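Can I put a cast iron casserole with a cream inside straight on the hob?

Asked by Hòa Phùng, April 2022

I've got a 3 litre Arard casserole with the pale enamel lining. The leaflet says not to heat it empty but I like to brown meat before it goes in the oven. Is that all right on a gas ring or will the lining craze? My old Gandis pan was bare iron so I never had to think about it.

3 answers

Indrek Pärn
Yes, fine on gas. Put the oil in first, start on low and give it five minutes before turning up. Medium is plenty for browning. Mine has had years of this and the lining is stained but not cracked. Don't run cold water into it while it's hot - let it stand first.

Baiba Šimkus
What he said. For the stains, warm water and a spoonful of bicarb, leave overnight. Also check the knob on the lid if you use the oven a lot. The plastic ones have a limit, it should be in the leaflet.

Ivars Rebane
I just use a frying pan for the meat and tip it in after. More washing up though. 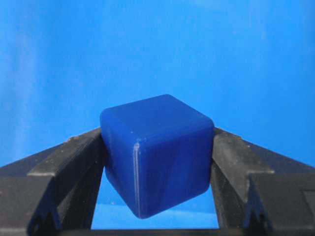 Blue cube with rounded corners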